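About Comdale Textile Care

Comdale Textile Care launders, finishes and returns household textiles for residential customers and small lodging operators. The company was formed by the merger of two businesses: Ulla, a wet-cleaning shop, and Rengifo, a linen rental service. Both names were retired after the merger. Older invoices and garment bags may still carry them, and account numbers issued under either name remain valid.

What we process

Most of our volume is bedding: sheets, duvet covers, mattress pads, quilts and blankets. We also take everyday clothing, knitwear, towels and table linen. We do not process leather, fur, electric blankets or items with glued trim. Satin bindings and edges are accepted, but they are finished at low heat and may show slight puckering after repeated cleaning.

Each order is weighed at intake and assigned a lot number. Items are then sorted by fiber, color depth and construction. Knits are always separated from wovens, and small knitted items are washed in mesh bags. An item without a care label is treated as the most delicate fiber it could reasonably contain, unless the customer gives written instructions.

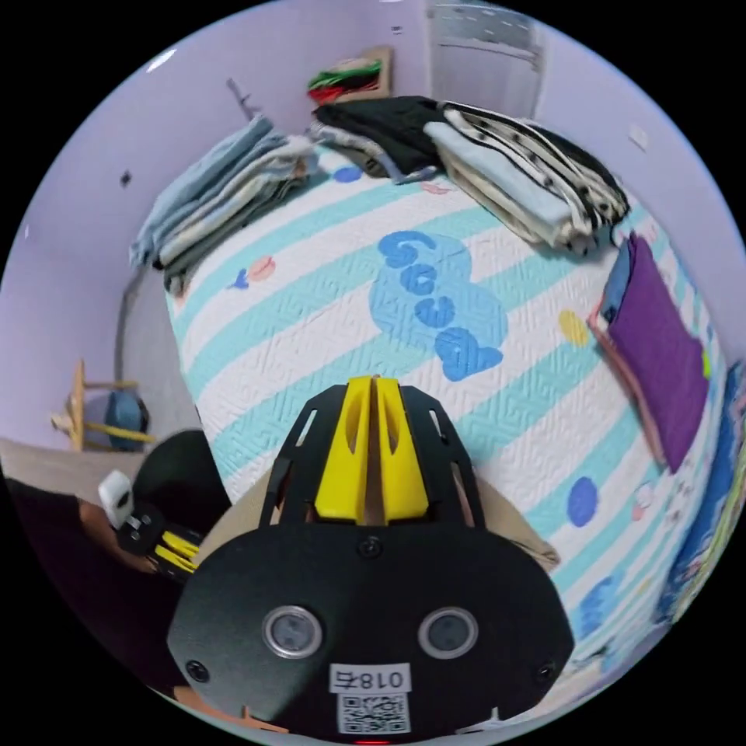
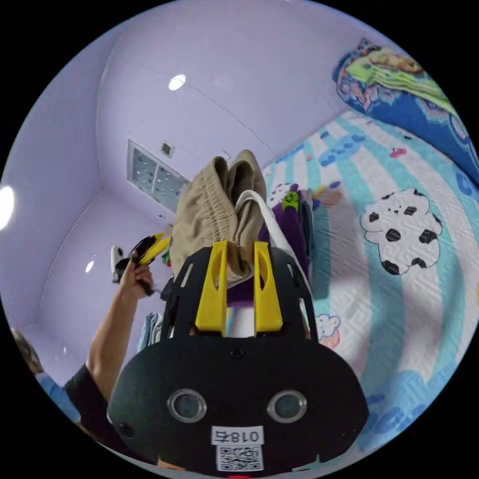
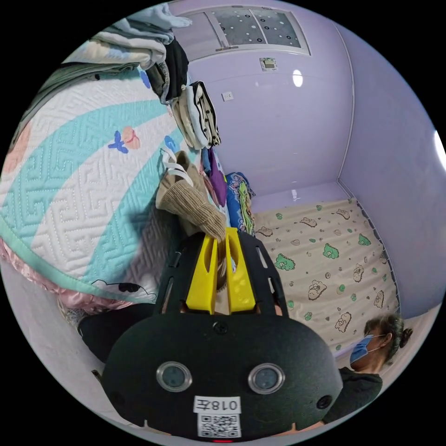
Knitted glove and quilted blanket, third picture.

Wash and finish standards

Cotton sheets and towels are washed at 140 degrees Fahrenheit. Wool and wool blends are wet-cleaned at 82 degrees with a neutral detergent and reduced mechanical action. Quilted items are dried in 2 stages, with a rest period between them so that moisture held in the filling can move to the surface. Drying in one pass leaves the cover overdried and the core damp, a common cause of odor in stored bedding.

Folding follows a fixed pattern for each item type. Shirts and sweaters are folded to a common width so that mixed stacks stay stable on a shelf. Blankets are folded in thirds lengthwise and then in half, with the bound edge facing out. Customers who prefer a different fold can have it noted on the account.

Lot tracking

Orders are tracked in Zunik, our in-house lot system. Zunik records intake weight, wash program, dryer program and finish weight. A difference between intake and finish weight outside the set tolerance places the lot on hold until it has been checked by hand. The system does not track individual socks, gloves or other paired items — these are matched at the folding table, and unmatched pieces are bagged separately and returned with the order.

Capacity and service area

The plant runs one shift and can process up to 215 orders per week. Residential pickup is available to addresses inside the Comdale delivery zone. Lodging accounts are limited to properties with 100 beds or fewer. In December, turnaround on quilts and blankets is extended by two business days.

Claims

Report damage or missing items within ten days of delivery. Keep the item unwashed and include the lot number printed on the delivery slip. Claims are assessed on the age and condition of the item at intake — normal wear, fading from sunlight and shrinkage caused by an incorrect care label are not covered.

Page last revised April 28, 2022.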